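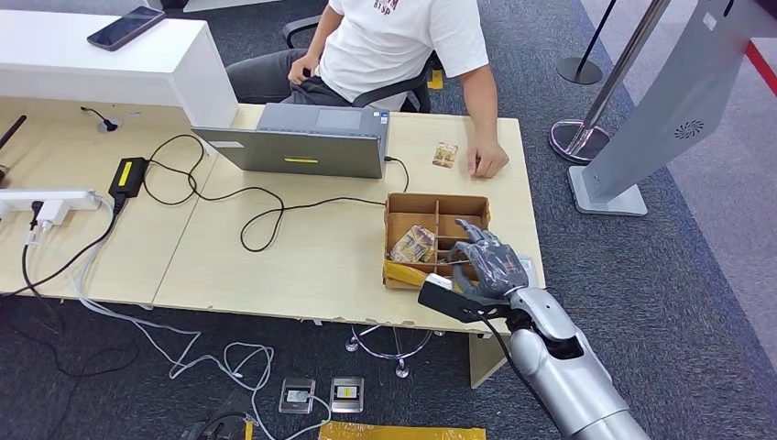

Manju says the dividers stay in the box or she is going back to keeping her snacks in a drawer. Written down as requested. I had wanted to flatten the box on Monday as part of the great tidying of the Urkalton room, and have been overruled.

So, the rules as they now stand. Box lives on the desk. Snacks live in the box, one kind per compartment — bars left, anything crumbly right. Whoever takes the last one writes it on the Vistum sheet by the door. The sheet has been up since January and has one entry on it, which is mine.

Cables next. Power strip still on the left end of the desk, cords going over the side. I priced a tray for under the desktop: 69 for the short one, 116 for the one that fits. Girish Dhillon thinks 100 is the most anyone will sign for, so naturally there is no tray at that price.

Floor outlet is back in use. Anything plugged in there gets coiled, please, and put somewhere feet are not.
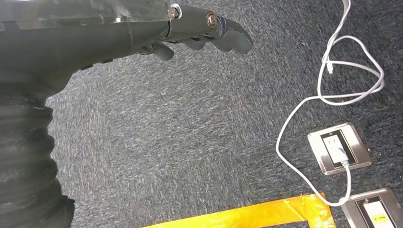 Floor outlet, white cable. Coiled, after a fashion.

Tried a hook-and-loop tie on one of the spare cords in the Thakur cupboard. Holds fine. The bag came with 1,000 ties, ordered by me, who read the listing as 100. Help yourselves. Take some home. Give them as gifts.

Cards: found more of the printed ones while clearing the shelf. They go back in the Anum folder, flat, no rubber bands. The last lot came out with a waist. 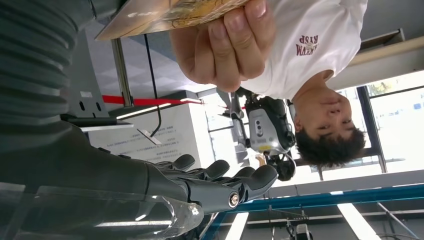 STILL TO DO

Label the adapters. I keep meeting black ones that fit nothing we own.

Ask Manju whether the right-hand compartment can take tea bags. Expect a no.

Carpet under the desk, crumbs, see above re: crumbly.

Tray — ask again, say 69, mention the other one later.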